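A Walk Through Old Illville, One Porch at a Time
Thursday, October 1, 2020

I had been meaning to take the Bastine Street walk ever since April, when it was first put off, so when Coralie Kingi wrote to say she was leading a small group again, I signed up before I'd finished my coffee. We met by the old streetcar shelter, masks on and well spread out, and set off up the hill at a pace my knees were grateful for.

Coralie grew up at number 42, and she talks about the block the way other people talk about their cousins. The first stop was the Krūmiņa bakery, or what used to be the bakery (it's apartments now, but the delivery door is still there on the alley side). The family lived upstairs and sold rye bread out of the side window on Saturdays, and my own grandmother swore by it. 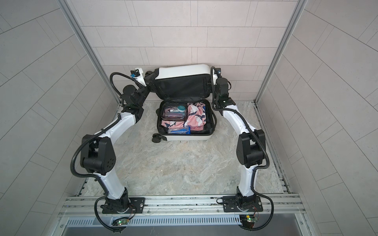 From the bakery we crossed over to the Pusano building, which I must have driven past a thousand times without looking up. There's a row of carved shells under the roofline! Mr. Pusano sold shoes on the ground floor and rented the second to a piano teacher, and Coralie remembers hearing scales all summer long through the open windows. The city directory she brought along listed 21 businesses on that one street, and a good many of them were in somebody's front room — a milliner, a watch repairman, a lady who tuned accordions. 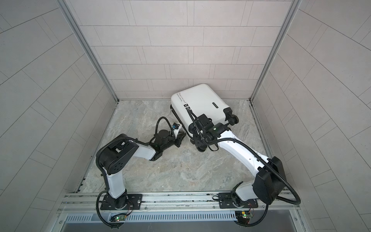

288 words

We finished at the little park where the livery stable stood, and four of us stayed on the benches a while, swapping stories about the dime store and arguing over which corner had the mailbox. I still say it was the north one. Coralie hopes to do the lower end of Bastine Street next, down toward the creek where the icehouse was, and if you have old snapshots of that stretch, she would dearly love to see them. Wear good shoes, as the sidewalk past the church is still pretty well heaved up by the maples.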